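Section 4: Snack table set-up and bagging

This section covers laying out packets at the table and placing them in carry bags. For ordering and stock rotation, see the Presenell stores guide. Questions about this section go to Bo-ram Won at the Hongate office.

4.1 Before you start

You will need:
one table with a clear top, large enough to lay a bag out flat
plastic carry bags
the packets for the order
tape for the corner markers
a dry cloth

Caution: Do not set up where direct sun falls on the packets for long periods. Chocolate and coated nuts are the first to suffer. If the table is beside a window, lower the blind on bright afternoons.

4.2 Laying out

1. Wipe the tabletop and let it dry. Crumbs under a chip packet will crack the chips when the packet is pressed flat.

2. Check the tape at the far corners of the table. Replace any piece that has lifted.

3. Take one carry bag and open it by rubbing the top edge between finger and thumb. Lay it on the left half of the table. It does not have to be smooth at this stage.

4. Place the first packet beside the bag, front side up, so the flavour and brand can be read. 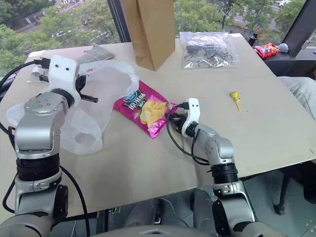

Figure 4-1. Carry bag at left, packet of potato chips near the centre of the table.

Note: Chip packets are filled with gas and will slide on a smooth top. Put them down flat and leave a hand's width between the packet and the front edge.

4.3 Checking the packet

5. Look over the front, then turn the packet and check the seams at both ends. Creasing along the bottom edge is normal. A split seam or a packet that has gone soft is not, and should go in the returns tub.

6. Find the best-before date. Packets with fewer than 21 days remaining are kept aside for the staff room.

7. Match the flavour to the order sheet. Where the label is in a language you do not read, compare the colour of the packet and the picture with the Brunton product card. If still unsure, ask Ha-rang Jeon.

8. Return the packet to the centre of the table, front side up. Keep small items further back so they are not covered by the larger packets.

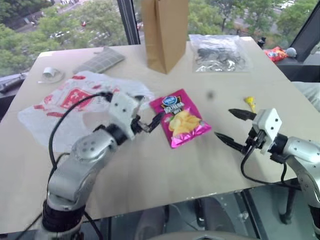
4.4 Bagging

9. Put cans and jars in first, standing upright. No more than 4 to a bag.

10. Add boxed items, then small loose items.

11. Lay chip packets on top. Hold each one by the corners and do not squeeze the middle.

12. Fold the top of the bag over once. Do not knot it.

Caution: Never stack one full bag on another. Use the Trellitz shelf trolley for orders of several bags.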